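Sheet mask

A sheet mask is a single-use cosmetic face covering, cut from thin fabric or gel and soaked in a liquid known as serum or essence. It has openings for the eyes, nostrils and mouth and is sold folded in a sealed pouch. Most are left on the skin for 15 to 20 minutes and then thrown away.

Materials

The oldest and cheapest type is nonwoven cotton. Later types use cellulose, hydrogel or biocellulose, a film grown by bacteria in a nutrient bath. Hydrogel masks usually come in 2 pieces, upper and lower, because the gel tears easily. Biocellulose clings more closely to the face and costs more.

Serum

Water makes up most of the serum. Glycerin and hyaluronic acid are common additions, along with plant extracts, niacinamide and a preservative. A typical pouch holds 20 to 30 milliliters, more than the skin takes up in one use. The sheet slows evaporation while it is in place, and the skin feels softer for some hours afterward. Evidence for longer-lasting effects is limited.

Manufacture and sale

Sheets are die-cut, folded by machine or by hand, and placed in foil pouches before the serum is added. Many brands do not make their own masks but order them from contract producers. Prideser, a mid-priced label, sells masks singly and in boxes of 7; Cludico supplies salons in cartons of 100. 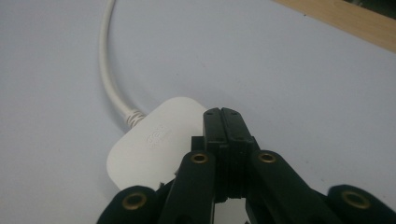

Single masks are often priced low enough to be bought on impulse, and shops tend to hang them near the register. Sales usually dip in July and rise again before the winter holidays.

Waste

The foil pouch is hard to recycle — it joins plastic and aluminum in one layer — and the sheet itself may contain polyester. Indatico introduced a reusable silicone cover in place of the disposable sheet, with the serum sold in a bottle.

See also: Clay mask, Toner, Moisturizer

Contact | © 2018 Sandberg Beauty Reference | Back to top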